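Plavham Residents Forum
Housing and Shared Facilities
Topic: Revised rules for the shared kitchen, Dement House

Wenport_Lettings
September 19, 2021
Residents of Dement House are advised that revised rules for the second-floor kitchen take effect in October. Personal items may be kept only in the numbered cupboards. Items left on counters overnight will be moved to storage and held for 30 days. A fee of $3 applies to each item collected. Comments may be posted in this thread.

tenant373
I wish to register an objection to the fee. The lease permits "reasonable use of common surfaces," and no charge for that use is listed in it. Will the management please state which clause it is relying on?

Wenport_Lettings
Reply to tenant373: The charge is made under the house rules, which the lease requires all tenants to follow. It covers the cost of labeling and storage.

northstair
I support the revised rules. The counters beside the stove have been unusable on most evenings this year, and requests left on the notice board have had no effect. A small charge is fair.

tenant373
With respect to northstair, the problem is a lack of cupboard space. Each cupboard holds one shelf of dishes. Ragnarsson House, under the same management, was given wall shelving before any such rule was brought in.

oakley_b
I would ask that a distinction be made between clutter and items in common use. A mug tree takes up very little room and leaves the cupboards free for food and pans.
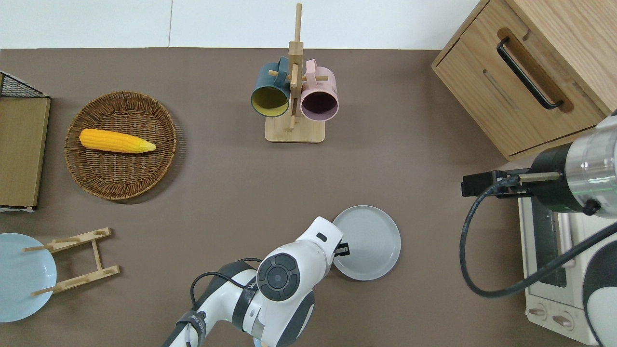
I therefore propose that one shared stand and one rack for boards be exempt from the rule, on the understanding that residents keep them clean. A budget of $200 should be enough for both floors.

northstair
I would accept an exemption for boards. I do not agree on mugs, as shared stands tend to fill up with mugs that have no owner.

Wenport_Lettings
The proposal has been noted and will be considered before the rules take effect. The fee remains under review. Residents who have not received a cupboard number should contact the Plavham office.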